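From: Facilities Office, Quintero Building
To: quintero-residents list
Date: 29 March 2020
Subject: Re: Cups and mugs in the second floor kitchen

Dear colleagues,

Thank you to those who replied to the notice on shared kitchenware. The points raised by Efraín Muñoz on behalf of the Trornen group are quoted below, with the reply of this office after each.

> The notice asks every group to remove personal cups by the end of the month.
> Several of us are not in the building at present and cannot do so. Will cups
> left behind be thrown away?

No. Cups left in the kitchen after the deadline will be packed and kept in the storage room on the ground floor until the end of June. They may be collected at any time during opening hours by asking at the front desk. Cups still unclaimed after June will be added to the shared stock if they are in good condition. Chipped or cracked items will be discarded without further notice.

> It is also not clear to us what counts as shared and what counts as personal.
> The cabinet has held a mixture for years, and nothing is labeled.

This is a fair observation. The shared stock was purchased in a single order and consists of 86 plain Skostby mugs, all of one pattern. Anything that does not match that pattern is treated as personal property for the purposes of this exercise. That includes plastic cups, mugs with ribbed or patterned sides, colored cups, and any mug of an unusual shape. Owners who wish to donate such items to the shared stock are welcome to do so and should write to this office with a short description.

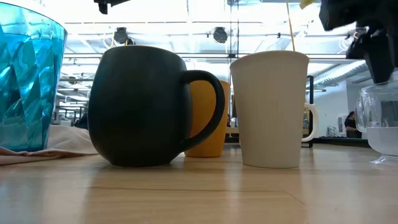
A short description means color, material, and whether the item has a handle. "My mug" or "the black one" will not be enough to identify a cup in storage, and we have already received three messages of that kind. If there is a name on the base, please mention it as well.

> Could the cups be stacked? The top shelf is nearly always full and the lower
> one half empty.

We would ask residents not to stack them. Mugs that widen toward the rim tend to wedge together, and handles are easily knocked when a stack is lifted down. Tall cups should stand on the lower shelf, where the clearance is greater, and short mugs on the upper one. All cups should be placed upright with the handle toward the right, so that the person reaching in can take hold of one without moving its neighbors.

> Lastly, the drying cloths. We find them left in a heap on the table, and it is
> hard to tell which are clean.

Clean cloths will from now on be kept folded in the drawer to the left of the sink. Used cloths go in the laundry bag on the back of the door — they should not be left on the table or hung over the faucet. The Vavton service collects the bag once a week and returns the same number of cloths. Please do not use paper towels as a substitute for drying cups. The last order of 500 was used up well ahead of plan, and no further order will be placed before June.

Residents are further reminded that the dishwasher is to be run only when full, on the standard program. Plastic cups belong on the upper rack. Items with a painted or metallic finish should be washed by hand.

Mr. Muñoz also asked whether the other kitchens will be included. The third floor kitchen will follow under the same terms once the second floor is complete, and its users will receive a separate notice. The ground floor pantry is managed by the reception staff and is not affected.

Questions may be sent to this list or directly to the office. Requests for an extension should be made in writing and should state the group's name and room number.

Sincerely,
Facilities Office
Quintero Building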